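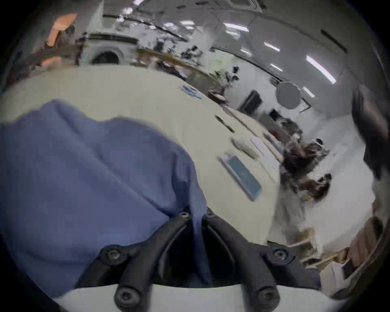
Hilto 布品租借店迁入新址 整理间开始接收旧布

本报讯 Hilto 的布品租借店 Jiltia 已完成搬迁，新店设在 Potgieter 路，2020年9月12日起对外营业。店内除取货柜台和库房外，新设了一间整理间，顾客归还的桌布、盖布、薄毯和幕布都在这里检查、折叠和登记。居民家中闲置的大块布料也可以送到这里，经检查合格后编入出借库存。

Jiltia 目前登记在册的布品为900件，其中蓝色布品205件，是各种颜色里最多的。店主 Adjoa Owusu 说，蓝色布品借出最频繁，婚宴、学校演出和教会聚餐都有人要，深浅不同的蓝色摆在一起也比较容易搭配。白色桌布排在第二位，但白布清洗次数多，损耗也快，每年都要补一批。

旧店位于 Grarkar，租用的是一处临街小铺。布品送回后只能在柜台上折，遇到大尺寸的桌布，两个人要走到门外才能拉开。下雨天无法在门外操作，归还的布品就堆在柜台后面，等天晴再处理。Adjoa Owusu 说，今年2月有一批宴会桌布连续几天没能折完，接着要用的顾客只好改了尺寸，她从那时开始找新的地方。

新店的面积比旧店大，库房和整理间之间只隔一道门。整理间里放了一张浅色的长桌，桌面宽，大块的布可以先摊在上面，再从一头往另一头折。布品到店以后先按材质分开，棉布和混纺布分别送洗，洗好晾干再送回整理间。折叠之前要先看有没有污渍、脱线和破洞，看过以后才填写登记纸，登记纸上写编号、尺寸、颜色和归还日期。

负责整理间的是 Iddrisu Adjei。他在店里做了多年，之前管送货，搬迁以后改管检查和折叠。据他介绍，大块布折得好不好，主要看第一道折。第一道折歪了，后面每一道都会跟着歪，打开铺到桌上时折痕也是斜的，客人一眼就能看出来。他的做法是先把布完全摊开，用手掌从中间往两边推平，找到两个对角，捏住以后提起来抖一下，再对折。

“软的布最麻烦。”Iddrisu Adjei 说，“硬一点的桌布放下去就是平的，软的放下去是一堆，要找半天角在哪里。”

他说，店里的蓝色薄布多数偏软，堆在桌上时鼓起很多大褶，从外面看不出正反。新来的员工常常随手捏住一个褶就往上提，以为那是布边，提起来才发现是布的中间。他教新人的办法是先不提，用手指顺着褶往外摸，摸到缝线再停下来，缝线的那一侧就是布边，沿着缝线走下去就能找到角。

布品的折法按尺寸分成几类。方形小桌布对折两次，再折成三叠，放入浅格。长方形宴会桌布先沿长边对折，再卷成筒，筒外面用布条扎住。薄毯折成方块，四边朝里，避免拿取时散开。幕布最重，也最长，要两个人站在长桌两端同时折，折好后平放，不能竖着靠墙，靠墙放久了上端会被拉出印子。

Iddrisu Adjei 说，卷筒的办法是去年才改的。过去宴会桌布也是折成方块，压在一起，取出来以后横竖都是折痕，客人铺好之后还得用熨斗处理。改成卷筒以后，布面上只剩中间一道长折痕，正好落在桌子的中线上，摆上花或盘子就不明显了。卷筒占的地方比方块多，旧店放不下太多，新库房的架子加深以后，所有的宴会桌布才全部改成了卷筒。

搬迁过程中，店里把全部库存重新查了一遍，挑出需要缝补的布品61件。问题多半出在布边，有的是缝线脱开，有的是桌角磨薄，还有几件上有烛蜡留下的硬块。脱线的已经陆续缝好，磨薄的裁掉一圈，改成小一号的桌布。带蜡的先放进冷柜冻硬，再用钝的刀背刮，刮完垫上纸用低温熨斗吸一遍。少数几件实在处理不掉，剪开做了包装用布，不再出借。

查库存时还发现了一些编号错误。旧店的编号是用笔写在小布标上的，洗过多次以后字迹变淡，有人看错，重新写上去的号码就和账本对不上。现在换成了缝在布角里的织标，号码织在上面，不会洗掉。换标的工作由店里的4名员工分头完成，每人负责一个颜色组。Adjoa Owusu 说，换标比搬家本身花的时间还长。

登记方式也有一些变化。顾客在柜台取货时，店员当面打开一角，让顾客看颜色和织标，然后在登记纸上签字。归还时同样当面打开，有明显污渍的写在纸上，洗过之后再决定是否收费。过去归还的布品是整袋收下，等折的时候才发现问题，再打电话给顾客，有时候双方说法不一样。Adjoa Owusu 表示，当面看一眼多花几分钟，后面的争执少了很多。

对于常见的饮料渍和油渍，店里不另外收费。需要收费的情况有三种，分别是烧出破洞、沾上油漆或染料，以及剪裁过。剪裁的情况听上去少见，其实每年都有，通常是布置舞台的时候嫌布太长，顺手剪掉了一截。店里建议，布太长时把多出来的部分往里折，用别针固定，别针最好别在缝边上，别在布面中间容易留下孔。

Potgieter 路上的几家住户对新店表示欢迎。一名住在附近的居民说，以前要办家宴，得坐车去 Grarkar 取桌布，用完再坐车送回，现在走路就到了。也有居民提到停车问题，新店门前的路面较窄，周末取货的人多，车辆停在路边会挡住后面的院门。店方说，大件订单已经改到清晨取货，车辆从后巷进出，门前只供短时间停靠。

旧店所在的 Grarkar 不再设柜台。当地的老顾客可以打电话预订，由店里的货车送到家中，归还时也由货车上门收取。送货按路线安排，同一条路上的订单放在一起送，单独加急的另收费用。Iddrisu Adjei 说，他以前跑的就是这条路线，哪一家门口有台阶、哪一家要从侧门进，他都写下来交给了接手的同事。

此次搬迁后新增的旧布接收，是顾客提出来的。Adjoa Owusu 介绍，常有人来还桌布时问，家里长辈留下的大桌布没有地方用，扔掉可惜，能不能放到店里。旧店没有多余的架子，一直没有答应。新库房装好以后，店里试着收了一小批，里面有几件手工绣边的桌布，尺寸完整，洗过之后颜色仍然鲜亮，已经有顾客预订用来办寿宴。

店方对接收的旧布有几项要求。布料要事先洗净晾干，短边不短于一米，不能有霉斑。棉布、麻布和混纺布都收，丝绸和带亮片的布暂时不收，原因是清洗费用太高。有小破洞或者脱线的可以送来，由整理间判断能不能补。送布的人可以选择直接赠送，也可以换取租借额度，额度按尺寸和新旧程度计算，当场写在登记纸上，一年之内使用。

送来的布如果不合要求，店里会请送布人带回。Iddrisu Adjei 说，最常见的问题是没有干透。有人早上洗了，中午就装进袋子送过来，摸上去外层是干的，里层还带潮气，这样的布放进库房，旁边的布也会跟着受潮。他会把布摊开，放在桌上晾一阵再看，晾过之后仍然有味道的就不收。

折叠课是新店的另一项安排。课程开设在营业时间之外，内容是家庭常用布品的折叠和收纳，包括床单、被套、桌布和毛毯，对象是附近居民和租借店的顾客。Iddrisu Adjei 负责讲课，每次人数不多，围着长桌站得下即可。来上课的人可以带自己家里的布，也可以用店里的布练习。

他打算第一课讲带松紧边的床单，这是顾客问得最多的一种。方法是把双手分别伸进相邻的两个角，把一个角翻过来套在另一个角上，另外两个角照样做一遍，然后把四个角套在一起，放到平面上，将松紧边往里收，剩下的部分就接近长方形，再按普通床单折。他说，站着悬空折很难折平，桌子或者床面都可以用，关键是要有一块比布大的平面。

第二课讲收纳。店里的习惯是厚的放下面，薄的放上面，同色的放在一起，折边一律朝外。折边朝外，抽取时不会带出旁边的布。家里柜子浅的，可以把布折窄一些，竖着排，像放书一样。长期不用的布每隔几个月取出来换一下折的位置，同一道折痕压得太久，布会在那里变薄，尤其是老桌布，常常从折痕处先裂开。

课程不收学费，需要提前在柜台登记姓名和电话。未满十二岁的孩子可以跟家长一起来，剪刀和熨斗由店员操作。上课当天若有大批布品归还，课程会顺延，店员会打电话通知。

Adjoa Owusu 说，店里还在考虑增加儿童尺寸的桌布和野餐用的防水垫布。防水垫布有涂层，折久了会粘在一起，库房里需要单独的挂杆，架子还没有装。圆桌布也要再添一些，目前大号圆桌布到节日前总是不够，有顾客用两块方布斜着叠起来代替，效果也可以，但是四角垂得太长，容易绊脚。

价格方面，搬迁以后小桌布和薄毯的租金不变，宴会桌布略有上调，学校和教会团体仍按原来的价格。押金在归还当日退回，不需要等清洗结束。一次借用多件的，可以分批归还，押金等最后一批到店后再退。

店方提醒，已经在旧店下单、还没有取货的顾客，订单已经全部转到 Potgieter 路，凭原来的单据即可取货，单据遗失的可以报姓名和电话查询。旧店发出的纸质租借券继续有效，不用更换。手上还有旧店布品没有归还的，请直接送到新店柜台，布标上的旧编号不要拆掉，整理间核对以后会换上新的织标。

归还前不必自行清洗。桌布上的食物残渣抖掉即可，湿的布请不要装进塑料袋，先摊开晾一晾，再对折送来。别针、胶带和挂钩需要取下，粘在布上的胶带如果撕不下来，请保留原样，告诉店员位置，由店里处理。

旧布接收在营业时间内进行，大量送布的请先打电话约定时间。送货预订和折叠课登记同样在柜台办理。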